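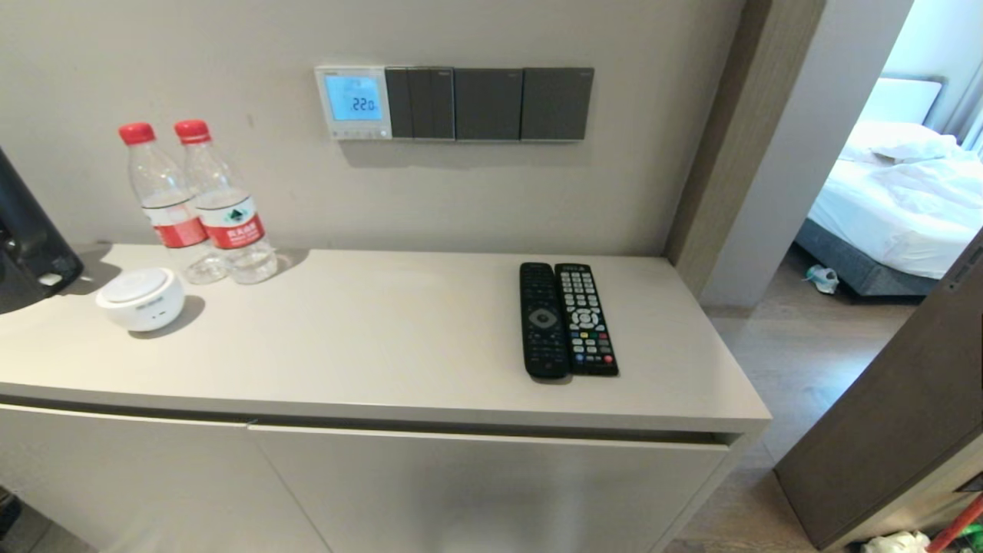
How to Clear, Clean and Reset a Low Cabinet Top

By Jocelyn Gatchalian
Pornis Home Notes

A low cabinet against the wall collects things. Water bottles get put down on it, remotes end up wherever the last person left them, and the small round device that was meant to sit in one corner moves to another. None of it is a mess exactly, but you can't wipe the top without moving everything, so the top doesn't get wiped.

These steps are for a matte cabinet with flat fronts and no handles. A glossy or oiled wood cabinet needs different products, and I cover those in the sheet on wood finishes.

What you need

Two microfiber cloths, one for damp work and one for drying
A bowl of warm water with a few drops of dish soap
A soft, dry paintbrush, one inch wide
Cotton swabs
Rubbing alcohol, for the remotes only
A shallow tray
Felt pads, if anything heavy will stay on the top

Skip spray polish. It leaves a film on matte finishes that shows up as streaks in side light, and it takes several washes to get off.

Step 1. Take everything off

Move every item to the floor or a bed. Don't slide things to one end and clean the other end first. Grit under the base of an appliance will scratch when it is dragged, and matte surfaces can't be buffed out the way glossy ones sometimes can.

Unplug any appliance that lives on the cabinet, let it cool if it heats water, and lift it straight up. Coil the cord and keep it off the fronts while you carry it.

Step 2. Sort before you clean

Look at what came off and decide what goes back. My rule is that an item stays if it is used at the cabinet or within reach of it. Remotes stay. A kettle or coffee maker stays if there is an outlet nearby and no better counter for it.

Drinking water can stay, up to two bottles. Keep the caps tight and stand them toward the back, where they won't get bumped. Anything past two goes inside or back to the kitchen. Don't leave bottles in direct sun.

Mail, coins, receipts and pens don't stay. Put them in a bag and deal with the bag when you're done.

Step 3. Dust the gap

Cabinets without handles often have a recessed channel under the top. It is dark, so the dust in it is easy to miss, and if you wipe the top first you will only brush more dust down onto clean fronts later.

Run the dry paintbrush along the channel from one end to the other. Hold a cloth under it to catch what falls. Go over it a second time with the brush turned on its edge to reach the back of the recess. If you find something sticky, use a cotton swab dipped in the soapy water and dry the spot right away.

Step 4. Wash the top

Wring the damp cloth until it no longer drips. Wipe in long, straight passes from the back edge to the front, overlapping each pass a little. Rinse the cloth halfway through.

Rings left by bottles or cups usually come off with a second pass. If one doesn't, lay the damp cloth flat on it for a minute, then wipe again. Don't use a scouring pad or melamine sponge. They leave a shiny patch on a matte surface that you will see every afternoon from then on.

Dry with the second cloth, and finish with the thick front edge, where hands rest.

Step 5. Wash the fronts and the side

Work from the top down. The strip just below the channel gets the most fingerprints, because people hook their fingers in there to pull. Wipe that strip twice. Go down the vertical seams with one finger inside the cloth.

The side panel is easy to forget. It catches more light than the front, so drips and scuffs show on it first. Wipe it down to the floor and dry the bottom edge well, especially on a wood floor.

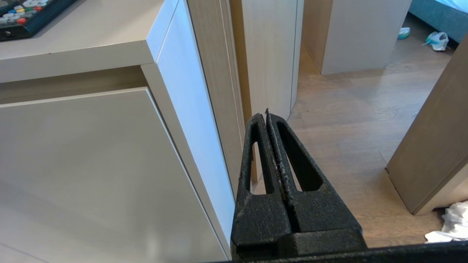
Pornis Home Notes, No. 127, p. 38

Step 6. Clean the remotes

Take the batteries out. Dampen a cotton swab with rubbing alcohol and press out the extra on a paper towel. Run it between the rows of buttons, lengthwise first and then across. A television remote with a full number pad and the red, green, yellow and blue keys takes longer than a slim one with a navigation pad, and you should expect to use several swabs on it.

Go lightly over printed numbers. Alcohol can lift the ink on older remotes. Wipe the back and the battery cover, leave everything open for ten minutes, and put the batteries back in.

Step 7. Put things back in zones

Divide the top into three areas in your head.

Appliance end. The appliance goes at the end nearest the outlet, with its cord running behind and not across the top. Leave a hand's width between it and the wall. Use felt pads if it has hard feet.

Middle. Keep this open or use it for one low item. If you keep a small wireless device on the cabinet, set it slightly forward so nothing tall stands in front of it.

Remote end. Lay the remotes side by side, parallel, pointing the same way. A tray helps if there are children in the house or more than two remotes. Dalva Pacheco, who shares the housekeeping pages with me, prefers no tray, because she thinks trays fill up with other things. Both work. Try it without one first.

Step 8. Check it from the doorway

Walk out and come back in. Look along the top at a low angle for streaks, and go over them with the dry cloth. Open each front once to be sure nothing is damp in the gap.

How often

Dust the top once a week and do the full routine once a month. In December, when the heat is on and windows stay shut, I do the channel every two weeks - it fills up faster than you would think.

Common questions from readers

Can I use vinegar? Diluted and once in a while, on sealed matte finishes, yes. Test it inside a door first. Soap works as well and smells better.

My fronts have greasy marks that come back. That is usually soap left behind. Wipe with plain water and dry again.

What about the inside? Empty one section at a time and use the same cloths with clean water. The inside shelves are covered in the next sheet, along with what to do about hinges that have started to sag.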